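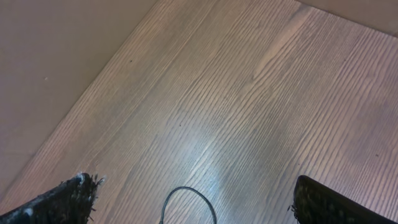
Handout 7, fig. 1. Strong grain: straight lines on some parts, arcs and long ovals on others.

Okay, wood surfaces! I've taught this unit for years and I still get excited about grain, so bear with me. Look at how the dark lines run side by side for a while and then swing off into those stretched ovals. When you describe a surface in your notebook, start there: where is it straight, where does it curve, how dark are the lines against the base color?

Then look for glare. The whitish patch a bit below the middle is reflected light, and beginners love to write it down as a stain (I did too, in my first April at Statow). Move your head, or move the lamp, before you write anything. Small dark specks get their own line in your notes — don't guess what they are yet.

Now compare a tabletop with lighter and darker planks. 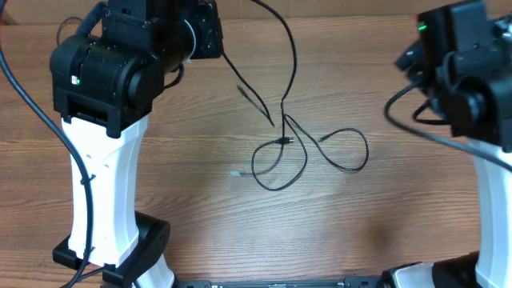
Fig. 2. Brown tabletop, alternating planks, black cables in the middle.

Here I want you to think about tone from plank to plank as well as grain. Squint a little and the bands come out much more clearly. Thin cables are a nuisance because a dark strand can read as a grain line at first glance, so follow it along and see if it loops!

For next time: pick one table at home, 50 words on the grain, 32 on the tone. Tayla Tomoana has the spare Vasalitz sample cards if you lost yours. Bring a soft pencil.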